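Crochet toys FAQ

Do you take custom orders?
I do! Dolls, little creatures, satin pouches – just send me a message. My list closes once I hit 8 orders, and I open it again in September.

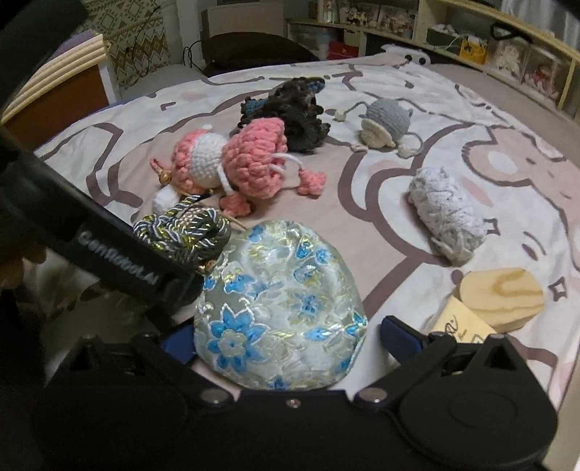
Send me a color or two you love and I'll pick the yarn from there. Small changes are fine until Friday of that week.

Can I wash them?
By hand, cool water, please. Pouches are spot clean only – the embroidery snags so easily!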